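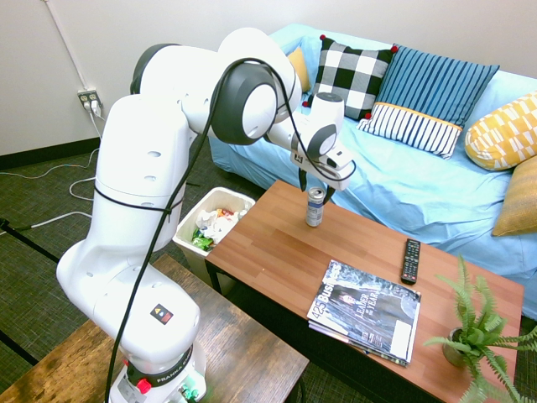

The arm on its side table, with the gripper at the can.

Members' builds: tidying the front room

Lachlan Merrick and Vlasta Vondráček have been working since April on a home build they call Luseck. The aim is a robot arm that can clear a coffee table of empties and put them in the bin, in an ordinary living room with the furniture left where it is.

The arm is a Franka, bolted to an old wooden side table. Vlasta cut a steel plate to go under the top, as the first set of screws pulled out of the wood. The plate took most of an evening and the table now weighs more than either of them would like.

Drink cans were the obvious thing to start with. An empty one dents if the fingers close too hard and slips if they don't close enough, so Lachlan wrote a small program, Fasora, that sets the grip for each kind of object and keeps a log of every attempt. The log stands at 677 tries, of which 211 were drops. Most of the drops came before the fingertips were changed.

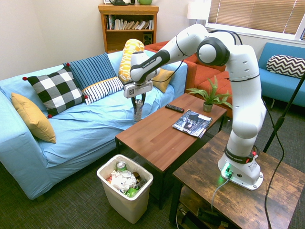
Moving the can once it is held has been the slower half of the job. The path has to keep the elbow high and the can upright, and it has to stay clear of the sofa arms. Ariel Magbanua lent a hand with the path planning and found that one of the joint limits had been typed in wrong. That was put right in four lines. The arm now runs at a quarter of its full speed, and Vlasta wants it left there until the stop button has a longer lead.

The magazines are still a problem. A glossy cover gives the fingers nothing to hold, and they have been left out of the trials for now.
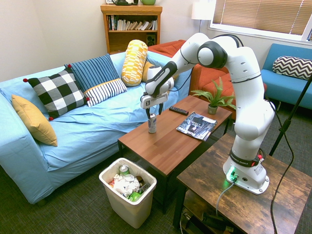 Does the side table need to be fixed to the floor?
Lachlan has not fixed his, but he puts sandbags on the lower shelf for anything faster than a slow walk-through.

Fasora's settings file is on the members' drive. Bring questions to the next bench night, from 7pm.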